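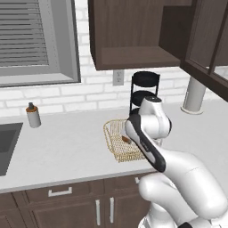 Perla Bautista wrote back on Wednesday that the grasp numbers moved every time she restarted the sim, and could the guide please say which seed to fix. Fair. Step 3 now says it.

4 min read

4. Running the basket pick evaluation (Stirnoneck kitchen set)

Before you start: Drira planner installed, Ekanayake policy weights downloaded, section 3 finished. If section 3 threw warnings, go back.

1. Load the kitchen layout. Wait for the counter and the basket to show up before touching anything. Arm loads last.

2. Set the target to the small brown item in the wire basket. Not the basket itself. The names are close in the dropdown, easy to missclick.

3. Fix the seed. Use 4000, same as the Clerkport runs. Seed goes in the run file, not the launch window. Launch window value gets overwritten on restart.

4. Check the start pose. Gripper tip down, above the basket, clear of the mesh. If it's touching, raise it and save the pose again.

5. Set episodes to 10 per policy. Two policies: baseline and ours. Same seed for both.

6. Run baseline first, then ours. Don't run them side by side, they write to the same log folder.

7. Export results before closing. Closing clears the table.

NOTE: A success = item lifted clear of the rim and held for 2 seconds. Lifting the basket along with it is a fail. Older scripts scored that as a success, so don't compare against numbers from before June.

NOTE: Low rims on this basket. Approach from the side sometimes clips the mesh and the contact solver gets jumpy. Log it as "mesh contact", leave the episode in.

CAUTION: Do not change lighting or blinds between policies. The policy takes camera input and you will be measuring the lights.

CAUTION: Sim results only. Do not copy the speed settings over to a real arm. Real arm limits are in section 6, read them frist.

If the counts still differ after a restart with the seed fixed, send the run file and both logs. Screenshots of the table aren't enough.

3 comments | 2 shares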